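# Workshop tips: working alongside the arm

These are the notes we keep by the sorting benches at Flemgate, tidied up for the other Parkora sites that are getting their first arms. They cover household goods only: clocks, purses, storage boxes, crockery, small kitchen bits. Furniture and electricals still go by hand.

## Setting out the bench

- Wipe the top before the first run and again after the break. A marbled or veined top shows dust badly and shows small chips even worse, so look at it from the side with the light behind it.
- Leave a hand's width between items. The fingers need room to come down on both sides of a thing, and if two items touch, the arm will often nudge one into the other.
- Stand clocks up with the face towards you. Anything with a round case wants to be on its feet, never on its back, as the clear cover picks up scuffs.
- Lay purses and wallets flat with the snap done up. An open flap catches.
- Lids on, and pushed down all the way round. 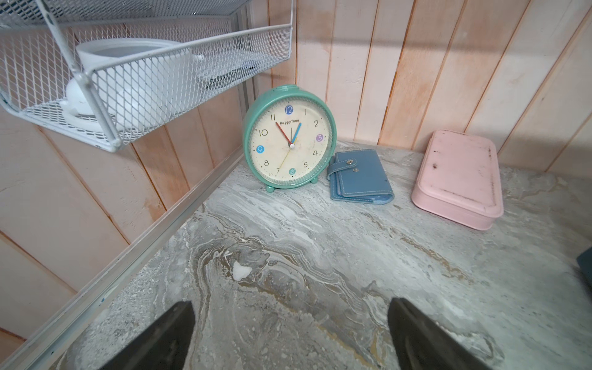 Shirley Rowbotham set benches for years before we had any of this, and her rule is still the best one: put the awkward thing furthest from the edge. She used to do it so that sleeves didn't catch. It works just as well for the arm.

If you have a shelf or basket over the bench, take the crockery into account when you plan the reach. Clirow will let you draw a keep-out area on the screen. Draw it bigger than you think you need, then run the arm slowly once with your hand on the stop button.

## Boxes with lids

Hinged metal boxes take more patience than anything else we handle. The painted finish marks easily and the lid can swing back if the box is knocked.

- Open the lid fully and let it lie flat before the arm goes near the inside.
- Grip thin panels by the edge, with the pads square to the metal. If the pads meet it at an angle the panel twists.
- Set the grip to 2 on the Clirow dial for anything painted. Go up only if it slips.
- Slow the lift. A quick pull scrapes the rim, and scraped rims go straight to the seconds shelf.
- Check the pads for grit at the start of each shift. An old toothbrush does it.
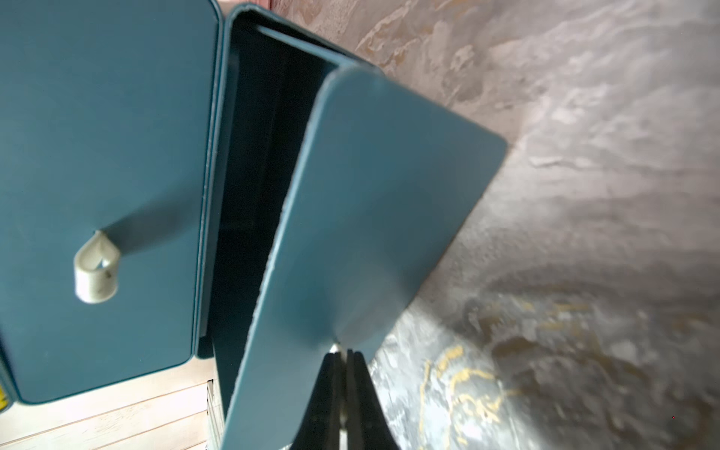 Dark insides are hard for the camera to judge. A desk lamp clamped to the side of the bench helps a good deal, pointed into the opening and away from the lens. Callum Wainwright tried lining the boxes with white paper as well, but the paper lifted and we gave it up.

## What has changed for us

We now have two benches with arms and eight people on the floor, the same number as before. The jobs have moved about, though. Less time goes on lifting and turning, and more on checking, setting out and putting right. In October the floor handled 2,208 items, and most of the stoppages were down to things set too close together.

Some of it is better. Wrists are less sore by the end of the day, and people who could never manage the heavy trays can run a bench on their own. Some of it is worse — the watching is tiring in a way the lifting wasn't, and you can't chat over it as you used to. We swap every two hours now, one person setting out and the other checking, and that has helped more than the new stools did.

Gosling looks after the servicing. Ring them early if an arm starts to drift, and write down what it was holding at the time and which bench it was on.

## Small things worth knowing

- Keep tea on the back table. A mug on the bench will be treated as stock.
- Tie back long hair and tuck in lanyards.
- Write grip settings in pencil on the bench card, with your initials.
- If the arm misses the same item twice, pick it up yourself and carry on.
- Empty the seconds shelf before Sunday, when the van comes.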